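Chapter 3
Soil and Water in Small Containers

A plant in a garden can send its roots far to look for water. A plant in a pot cannot do this. It has only the soil that we give to it, and when this soil is too wet or too dry, the roots have no other place to go. In this chapter we study how water moves in a small amount of soil, and how the grower can control it.
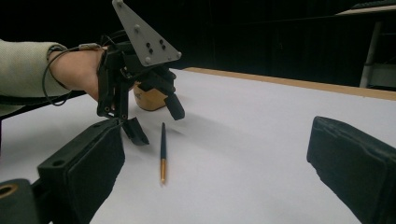 Department of Horticulture, Stendden College
Course text prepared by Bautista Ocampo

Before you begin, read again the part on root hairs in Chapter 2. You will need the words "pore", "drainage" and "field capacity".

Let us start with a simple case. Two pots have the same width, but one is 8 cm deep and the other is 30 cm deep. Both are filled with the same soil and watered until water runs from the hole. Many students expect that the soil will be equally wet in both. In fact the shallow pot holds more water for its size — the lowest layer of soil stays full, and in a shallow pot this layer is a large part of the whole.

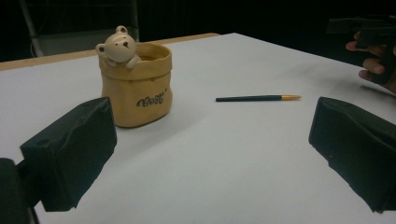
The size of the soil grains also matters. Fine grains leave narrow pores, and narrow pores hold water strongly. Coarse sand leaves wide pores, and these drain quickly and fill with air. A good mixture for pots has both kinds. The Mallik mixture, which we use in the practical work, can hold up to 44 per cent of its volume as water after it has drained.

3.1 How to measure the water in a pot

Weigh the pot after it has drained, and write down the result. Weigh it again each morning at the same hour. One litre of water weighs 1000 g, so the loss in grams gives you the loss in millilitres directly. Do not water during the test.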